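Home & Garden > Kitchen > Cooking & Baking
Print this page | E-mail to a friend

How do I stop cookies from going soggy underneath when I bake for a crowd?

My niece is getting married and I have foolishly (happily, but foolishly) offered to make all the cookies for the reception. The plan is almond crescents, a ginger snap that came from my mother-in-law, and a plain butter cookie for the little ones. I did a trial run over the weekend and the first trays came out beautifully, golden at the edges and everything you could want. Then I slid them onto dinner plates to make room for the next batch, and by the time I went back the bottoms were damp and a few of the ginger ones had bent like old playing cards!

My oven is a Skadero, the small one, and it only takes one tray at a time, so things pile up quickly. I have 18 dozen to get through and very little counter. Do I need to bake them longer, or is it the plates? I would also love to know how far ahead I can bake, as we have a two hour drive to Berkstead the day before and I don't want to be up all night. Thank you so much in advance, everyone here was so kind when I asked about the rye bread.

Posted by harju_kitchen, 31/07/2018

Hooman Rahimi
Congratulations to your niece! It's the plates, I'm nearly sure of it. A cookie straight from the oven is still giving off steam, and if it sits flat on something solid the steam has nowhere to go but back into the cookie. Leave them on the baking tray for 3 minutes or so, until you can lift one without it sagging, and then move them to a wire rack with plenty of air under it. Don't bake them longer, you'll only end up with hard edges and the same damp bottoms.

If your rack sits very low, prop the corners up on four jar lids. I did this for years before I bought a taller one, and the cookies came out crisper for it. Keep them in a single layer, too, however tempting it gets when the next tray is ready.
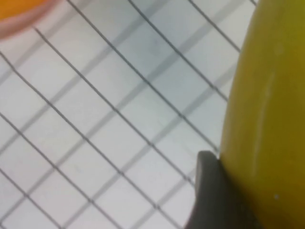
Photo: Hooman Rahimi

The spacing of the wires matters more than you'd think. A rack with bars running only one way will let a small crescent tip and slide through while it's soft, so for your almond ones I would look for a crisscross grid. I paid 39 for a pair of Drosico racks that stack, and on a short counter the stacking is worth every penny.

As for baking ahead, the ginger snaps will keep a good week in a tin with a tight lid, the butter cookies nearly as long. I'd leave the crescents until last and sugar them when you arrive. Please let them get completely cold before the lid goes on, even if that means waiting until after supper.

crumbs_and_co
plates, yes. get a rack. also dont put ginger snaps in the same tin as soft cookies or they all go soft

Oskari Vuorinen
I agree with Hooman on nearly everything, though I freeze the dough for my butter cookies well before a big event. I roll it into logs, wrap them twice, and slice them while they're still firm. We did a christening in February that way and it saved my back. For the drive, put baking paper between the layers and fill any gaps at the top with a crumpled sheet so nothing rattles about. Have a lovely wedding, and save a couple of the crescents for yourself!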